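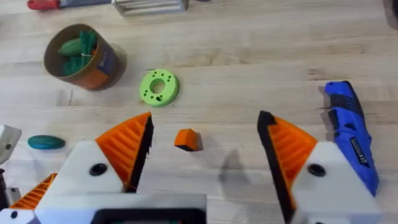
FOR IMMEDIATE RELEASE

Plollthorpe Night Market Comes Back to the Old Rail Yard This May

PLANDALE – Hi, it's Barrett Abernathy again, and yes, I'm the one who kept telling everybody last fall that we'd be back. Well, we're back! The Plollthorpe Night Market opens for its second season in May, in the same gravel lot behind the old rail yard, and this time we've got 54 vendors signed up (last year we opened with a lot of empty spots and one very busy taco stand).

If you came out last summer you already know how it goes. Gates open at 5 p.m., the food gets going a few minutes later, and by sunset you can't find a seat at the long tables. We heard you about the seats. I've rented 200 more folding chairs, and they're going along the fence on the east side, where you get a little shade early on and can still hear the band.

Speaking of the band, Fuvau is playing opening night! They grew up on brass and surf guitar and they do a cumbia version of pretty much any song you can name. I've been after them since January and they finally said yes, mostly I think so I'd quit calling. They'll do two sets with a break in between for the pie auction.

Food first, though. Mercado is bringing the wood-fired oven again, plus a second window just for drinks, so you won't be stuck behind somebody's order of nine flatbreads when all you want is a lemonade. We've got dumplings, we've got barbecue, we've got a mother and daughter selling tamales out of a horse trailer they fixed up themselves over the winter. The craft row is longer too, with pottery, quilts, houseplants, used records and a guy who sharpens kitchen knives while you wait. Bring your dull ones wrapped in a towel, please.

Our last night of the first season drew about 4,000 people, and the parking was a mess. I'm sorry about that. This year the high school lot is open to us for free and a shuttle runs from there to the gate until closing. Bikes go on the grass by the loading dock. Dogs are fine on a leash until the music starts, and after that it's really too loud for them.

Getting in costs $2, and kids under 12 are free. The gate money pays for lights, restrooms and trash pickup, so please bring cash if you can. Most of the vendors take cards but the signal out there is spotty once the crowd fills in.

We still have a few vendor spots open later in the season, mainly for produce and baked goods. If you've got tomatoes coming out of your ears in July, I'd love to hear from you.

Media passes and vendor forms: ask for Barrett Abernathy at the Plollthorpe Night Market office in Plandale, upstairs from the feed store. Afternoons are best.

###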